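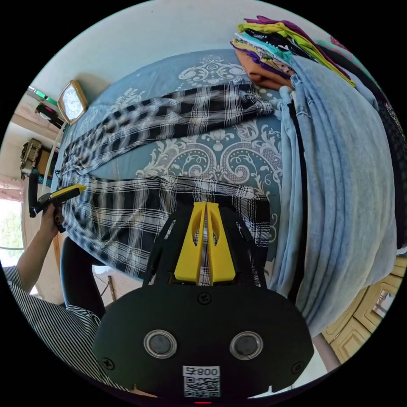
ホーム 特集 ロボット 連載 バックナンバー

チェック柄がこんなに手強いなんて! 洗濯物をたたむソフト「Pamov」の開発室に通い始めて、私はすっかり布を見る目が変わってしまいました。

開発を率いるマルギット・スンドクヴィストさんによると、無地の布なら輪郭と影でだいたい折り目の見当がつくそうです。ところが格子柄になると、線が折り目なのか模様なのか、認識モデルがころっとだまされる(私もモニターの前で何度もだまされました)。しかも下に敷いた布まで柄物だと、もう大変!
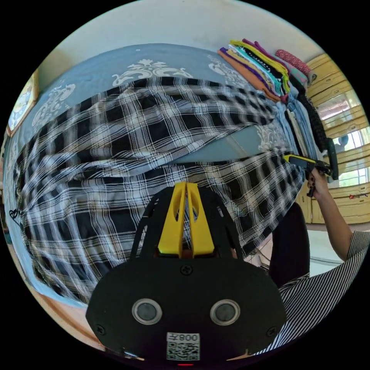

最終更新日:2019年2月13日

そこでPamovは、1コマだけで判断するのをやめたんです。直前の211コマを振り返って、柄の線が布と一緒に曲がっているかを追いかける。曲がり方が急に途切れた場所を「折り目候補」として、つかむ位置の計画に渡すわけですね。ここまでの計算が42ミリ秒。速い!
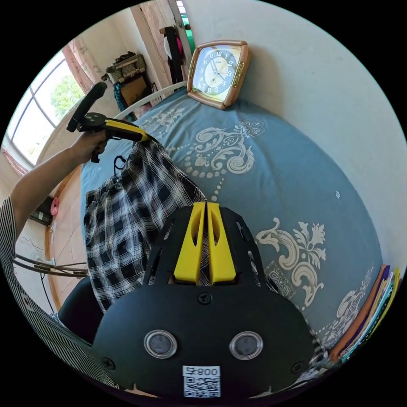 ただ、速ければいいというものでもないらしくて、計画側が候補をもらうたびに律儀に考え直すと、指先がそわそわ迷ってしまうんだとか。ヨナタン・エーベリさんが入れたのは、いったん決めたつかみ位置にちょっとだけ「ひいき」をする重みづけ。地味な数行なのに、本人はこれがいちばんの自信作だと言って、コーヒー片手に30分も語ってくれました。
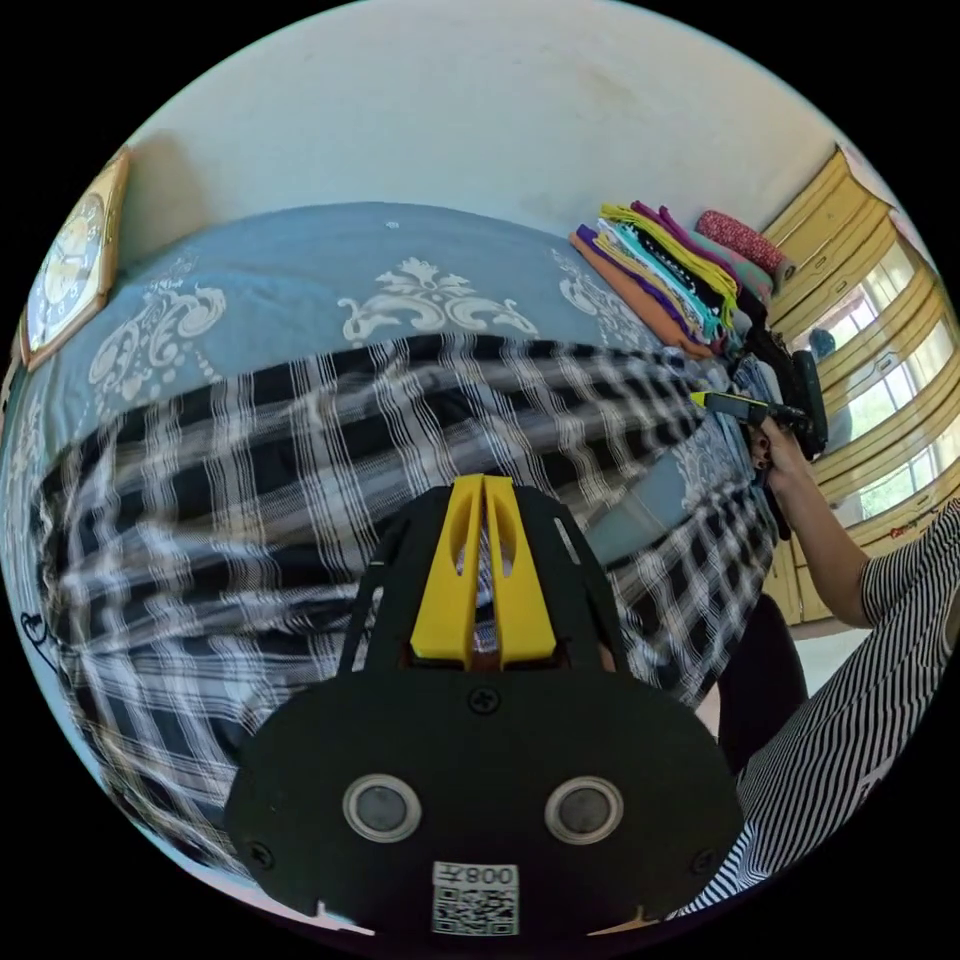
チェック柄の布とグリッパーの黄色い指。奥には色とりどりの衣類の山。

私が好きなのはログの再生ツールです。つまみを左右に動かすと、折り目候補が布の上にぽつぽつ現れては消えていく。ずっと見ていられます。6月の版では両手の動きを並べて再生できるようにするそうで、エーベリさんは時刻合わせのバグとまだ格闘中。ひいきの重みも、いまは手で調整しているとのことでした。

関連記事
・ヤーナムの工房で聞く、触覚センサーの校正術
・Arportの経路計画を一週間さわってみた
・ヴァイサネン式ログ整理のすすめ
・布のシミュレーション、どこまで信じる?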